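Street lighting faults - ticket log
Subject: Lamps on the Prerkstead path not dimming at curfew
Status: Closed
Opened: 9/11/24
Reported by: Kyu-ri Ha
Assigned to: Joana Bettencourt

Initial report
The path lamps between the Vurnville footbridge and the allotment gate are meant to drop to the low setting at curfew and come back up before dawn. Residents backing on to the path say they stay at full output all night. One household has sent in light meter readings taken at a bedroom window, which match full output. The bat survey group has also asked whether the dark corridor by the water is still in force. It is, and the lamps should be following it.

First response (Joana Bettencourt)
Logged in to the control panel remotely. All 14 lamps on the circuit show as online. The dimming schedule is present and marked active. No fault codes. The panel says the lamps received the curfew command on each night since the clock change, so either the command is not reaching the drivers or the drivers are ignoring it.

Sent a manual dim command from the panel. Kyu-ri was on the path at the time and saw no change. Sent a manual off command. All lamps went off. Sent on again, all came back at full. Switching works, dimming doesn't.

Update
Site visit. Opened the feeder pillar at the Tristville end. Supply voltage normal, contactor normal, no sign of water. Disconnected the dimming line from the controller and measured across the output terminals. With the panel set to full the reading was as expected for full. With the panel set to low the reading did not move.

Swapped in the spare Fuchs controller from the van. The output then followed the panel correctly on the bench leads. Reconnected the dimming line and the lamps dimmed, apart from the group nearest the footbridge, which stayed bright. So there are two faults - the controller output and something further along the line.
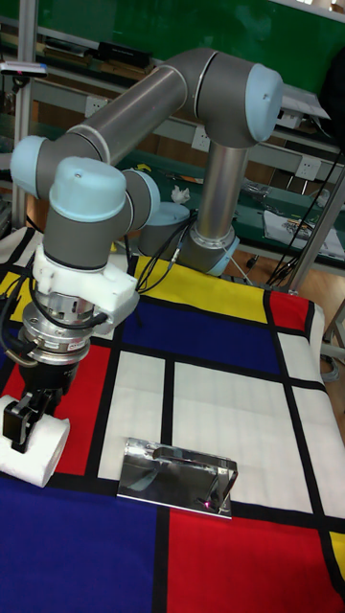
Traced the second fault by opening the column doors one at a time from the pillar end. The dimming line is daisy-chained, and the signal was good as far as column 7. At column 8 there was nothing on the incoming pair. The joint between the two had been remade with the pair crossed, probably when the column was replaced in October. Corrected the polarity and fitted a new connector. All lamps now respond.

Query from Kyu-ri Ha
Why did the panel show the schedule as active with no fault if the lamps were at full? Residents were told twice that the system was working.

Reply (Joana Bettencourt)
The panel only confirms that the controller has accepted the command. It has no feedback from the lamps on this circuit, so "online" means the controller can be reached and the supply is present. A lamp at full output and a dimmed lamp look the same to it. I have added a note to the circuit record so whoever takes the next call does not rely on the status page.

Power draw would have shown the problem. The meter data is kept on a separate system and has no drop at curfew on any night I checked. I have asked for a low-priority alert if the overnight load stays flat.

Further check
Left the schedule running for 21 nights. Load drops at curfew and rises before dawn on every night. Kyu-ri repeated the window reading at the same house with the lamps on the low setting and it is well below the earlier one. The household says there is still some glare from the lamp opposite the gate. That lamp is dimming correctly, and the glare is down to its tilt. A rear shield has been requested under a separate ticket.

Parts used
Controller, Fuchs, one. Line connector, one.

Outstanding
Spare controller on the van needs replacing. Faulty unit to go back to the supplier with the output readings attached. Wiring drawing to be updated at columns 7 and 8 - the copy in the pillar is the old one.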